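Dry-erase surface

A dry-erase surface is a smooth, light-colored writing surface from which ink marks can be removed with a cloth or a felt eraser. It is used in schools, offices and homes, and in many places it has taken over from the chalkboard.

Materials

The cheapest surfaces are made of melamine, a resin pressed on a fiber panel. Melamine has very small pores, and with the years the ink goes into them and stays as a gray shadow. Painted steel is stronger and also holds magnets. Porcelain on steel is the most durable type, and makers often give a guarantee of up to 12 years or longer. Glass is heavy, but it does not stain easily. 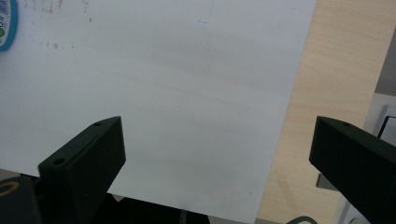
A pale, flat sheet with faint smudges and a round sticker in the corner.

Staining and care

The marker ink contains a color, a solvent and an oily release agent. When the solvent dries, the release agent keeps the color from sticking to the surface. If the writing is left for many weeks, this layer becomes weak and the mark is harder to remove — this effect is called ghosting. Writing over the old mark with fresh ink and wiping at once often helps. Rough powders should be avoided, as they scratch the coating.

In her handbook for school buildings, Zdislava Gajdoš recommends washing melamine panels every Thursday with warm water and a little soap, and drying them with a soft cloth.

See also: Chalkboard, Flip chart, Marker pen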